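**Rim (tableware)**

The rim is the raised outer band of a plate, and I've been adding to this entry for so long that I may as well admit I'm a fan. It gives you somewhere to put your thumbs, it stops the gravy, and it keeps round things (peas, cherry tomatoes, a child's ball) from rolling onto the tablecloth. Well, mostly!

Rims come steep or gently sloped. On a sloped one you'll often find a faint inner ring where the flat part, called the well, begins. My own everyday plates measure around 9 inches across, and I like them pale, on a colored cloth.

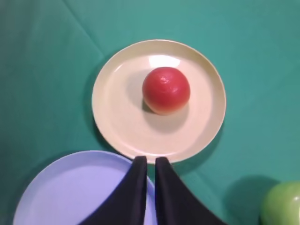 Imke Gerlach wrote in to say that I undersell the rimless coupe plate, which she finds easier to stack and much easier to wash. Fair enough, and I've added it under "See also." I still wouldn't serve peas on one.

Old cookbooks tell you to keep the rim clean when plating up. I wipe mine with a damp cloth, usually when guests are already sitting down.

See also: coupe plate, charger, saucer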